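# The case for the open tray

Most packing benches are arranged around the carton that leaves the building. I think they should be arranged around the one that stays.

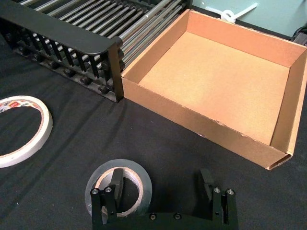 ## What the tray does

A shallow cardboard tray at the end of a roller rack is a buffer. Goods come along the rollers and have to stop somewhere before they are checked, wrapped and boxed. If there is no fixed place for that, they stop wherever there is room, which on a normal afternoon means on top of the paperwork.

I have worked on small-parts dispatch for 17 years, the last four at Nunwood, and in that time I have used plastic totes, wire baskets, a stainless sink (briefly) and cardboard. I now specify cardboard for any bench handling light goods. The usual objection is that it looks temporary. It is temporary. A tray costs very little, can be cut to height with a knife, and goes into the recycling when the corners give up.

Four walls and no lid is the correct form. Flaps fold inwards at the wrong moment and catch the sleeve. If the tray starts life as an ordinary carton, the flaps should be cut off completely, not taped back. The cut edge will be rough. It will get rougher along whichever side the packer reaches over, and a few nicks there do no harm to anything. I would replace a tray when a wall leans or when the floor starts to bow. Frayed paper on the rim is not a reason.

## Against the gap

The tray should touch the end of the rack. I have had this argument several times, most recently with Delyth Harries, who lays out benches for Pumphrey and prefers a hand's width between the two so that the tray can be lifted out without scraping. Her point is fair. A tray pushed hard against a metal post is slightly awkward to remove, and the end wall wears faster than the others.

My answer is that the tray is lifted out perhaps twice a shift, while goods pass from the rollers into it all day. Over one week in September we logged 400 transfers at a bench with a gap and 285 at a bench without one, the second being the quieter line. The gapped bench had 17 drops. The closed bench had none. I don't claim this as a proper trial, as the two benches carried different stock, but I have not felt the need to repeat it.

Wear on the end wall can be dealt with by adding a second layer of card. It takes two minutes.

## Cloth, colour and glare

A black cloth on the table is often dismissed as decoration. It has three practical effects. Small pale items that miss the tray show up at once. Cardboard grips it better than it grips a laminated top, so the tray creeps less in use. And it reduces the noise of anything metal being put down, which matters more at four in the afternoon than at nine in the morning.

It also has faults. It holds lint and scraps of tape. Dark parts disappear on it, particularly in the shadow under a rack, and anyone packing black fixings should use a different cloth. We change ours weekly and shake it out at the end of each day. Erkex sell a rubber mat for the same purpose and I would accept one, though it is heavier and the edges curl.

Polished rollers under strip lighting are hard on the eyes. Turning the rack so that it runs at an angle to the light does more than any shade I have tried. A matt tray beside them gives the eye somewhere to rest between items, and a plain tan floor makes it easy to see whether anything has been left behind.

## Tape

Masking tape belongs on the bench but never in the tray. I am strict on this. Once a roll is allowed in, a pen follows, then a knife, and the tray becomes a drawer. The roll should lie flat at the opposite side from the tray, within reach of the left hand if the packer is right-handed.

I use masking tape for labels and for marking positions on the cloth, and for nothing structural. It does not hold a carton shut. Umach list a stronger paper tape for closing and we buy that separately - it is kept on the shelf below, so that the two are not confused.

## Empty at the start

The tray must be empty before the first item of a new order goes in. This is the rule people resist most, because clearing it can mean walking a stray part back to its bin. In almost 133 returns that I have looked into, the most common fault was an item from the previous order packed with the next one. A clear floor at the start of each order removes most of these.

Some benches now use a printed checklist for the same purpose. I have no strong view on checklists. If the walls are low enough to see over and the bottom is bare, the packer has the answer at a glance, and the form can be signed afterwards.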